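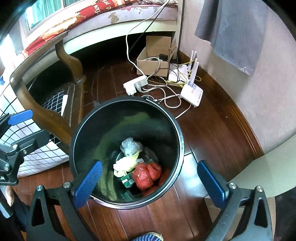
Ploltonex replied to our draft that the stop at Kozan had never been meant to carry through passengers, and that to judge it by the number of people changing there was to hold it to a purpose it was not given.

Figure 2. A round black bin, seen from above.

4.3 Spacing and use of the outer stops

The objection deserves a full answer, as it bears on how the outer section of the Purcombe line is read. The line has 21 stops between Purcombe and Burkesport. In the inner part these were set close together, following streets that were already built up, while beyond the river the usual gap was 1,000 metres. Kozan does not fit either pattern. It lies a short walk from the stop before it and a long way from the one after, and the early plans show no platform there at all.

Two explanations have been put forward. The first holds that the stop was added to serve the works on the north side of the track, whose gate faces the platform steps. The second treats it as a place where trams could wait and pass one another before the second track was laid. The drawings we were able to consult support the second view more strongly: the loop is shown first, and the shelter is added in a later hand. The works gate, on the other hand, was moved to its present position only after the stop had opened.

Passenger use was measured from ticket records for July and checked against a platform survey carried out on 24 June 2019. Kozan recorded 2,000 boardings in the month, the lowest total on the outer section. Most were made in the early morning and few were matched by a return trip from the inner stops, which suggests that many riders went home by bus. Tickets bought on board were entered under the stop where the sale was completed, so that short journeys from Kozan may have been credited to the next stop along.

We therefore accept part of the point made by Ploltonex. A stop built for the working of a single track should not be marked down for failing to draw passengers from other routes. It remains the case that the loop is no longer used — the second track made it unnecessary — and that the present timetable still allows each tram the longer halt that the loop once required. The effect of this allowance on journey times to Burkesport is taken up in the next section.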